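Frequently asked questions – looking after the shared room

These answers are for everybody who uses the big room at Cledell. If your question is not here, please write to Zoi Theodorakopoulos or ask at the desk on Saturday.

How often should the small table be wiped and dusted?
Once a day, and again after any meeting with food. The cloth on it measures 90 cm on each side, so it hangs over the edges. Dust the top with a blue cloth, fold the hanging parts straight, and put the flowers back near the middle.

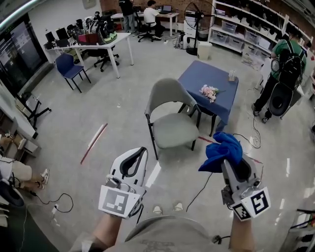
The small table with its dark blue tablecloth, behind the grey chair.

Must I take the flowers away before I clean?
Yes, please. Lay them on the seat of the grey chair for a minute. Do not pull the cloth from under them, as the stems catch in the weave.

Can I wash the tablecloth at home?
You can, but tell Ginevra Mancuso first. Wash it alone at a low temperature – the colour goes out a little in the first washes. There is a second one in the cupboard, from Viko.

Which blue cloth is for what?
The bright blue ones are for dry dusting only. For spills use the kitchen roll from Sandhu. Used cloths go in the bag by the sink, and we wash them together at the end of the week.

How do I clean the office chairs?
Begin with the armrests, where the hands rest all day, and then do the frame of the back from top to bottom. Mesh parts need a soft brush. Never spray directly on a pad.

May I move things on the long white table?
No. Please dust only where the surface is free and leave the cables as you find them.
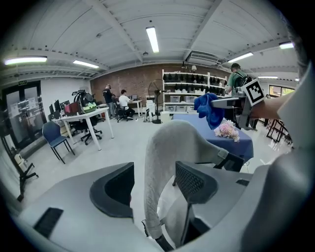 Where do the boxes and bins go?
Plastic storage bins stay on the lower shelves of the white unit by the brick wall, and black items on the upper ones. If a shelf is full, write to Zoi and do not start a pile on the floor.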